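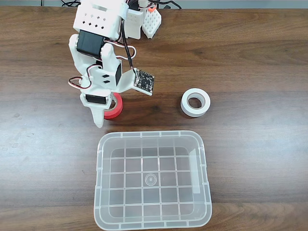
1. Why I Chose Seed Starting

My grandmother kept a windowsill full of tomato seedlings every spring, and I grew up thinking that was simply what windowsills were for. When our horticulture class was asked to pick a question we could test at home or in the school greenhouse, I knew mine would have something to do with pepper and tomato seedlings, and after a good deal of changing my mind I settled on this one: does watering from the bottom of the tray give you better seedlings than watering from the top?

Most of the gardeners I talked to had a strong opinion and very few of them agreed, so it seemed worth a try.

2. What I Used

I planted two kinds of seed, a small red tomato called Deltov and a sweet pepper called Chuang, both from the seed swap at the Ranent Garden Club. The potting mix was the plain kind with no fertilizer added. I had meant to start back in November, but the greenhouse heater was out for repair and everything got pushed to the new year (which was probably lucky for me, as the winter light in there is very poor).

Each tray got the same mix, the same depth of planting and the same spot on the bench, and I turned the trays every few days so that no one side was always facing the glass.

3. How It Went

The top-watered trays came up first. I was a little disappointed, I admit, as I had been rooting for the other side. But the mix in those trays crusted over after the second week, and some of the tomatoes flopped at the soil line and died. Our teacher looked at them and said it was damping off, a fungus problem that likes a wet surface.

The bottom-watered trays were slower to start and then much steadier. I poured water into the lower tray, waited half an hour, and tipped out whatever was left – that last part matters, and I forgot it twice early on and had soggy pots to show for it.

Out of 109 seeds in the top-watered group, 2 whole rows of tomatoes were lost. The bottom-watered group had 101 seeds, a bit fewer because I spilled part of a packet behind the bench, and I lost only a handful of plants there. The peppers did not seem to care very much either way.

4. What I Would Change

I would plant the same number of seeds in both groups, for one thing! I would also measure the water. I was pouring by eye, and I suspect the top-watered trays got more than their share on the days I was in a hurry. A small fan would have been a good idea too, and next year I want to try one on half the trays.

5. Thank You

Sum-yee Wei let me borrow her heat mat for far longer than I had promised, and she watered for me over spring break. The leftover seedlings went to the Drerketti Street community garden, where anyone who wants a pepper plant is welcome to come and ask for one.

Report turned in 2 May 2018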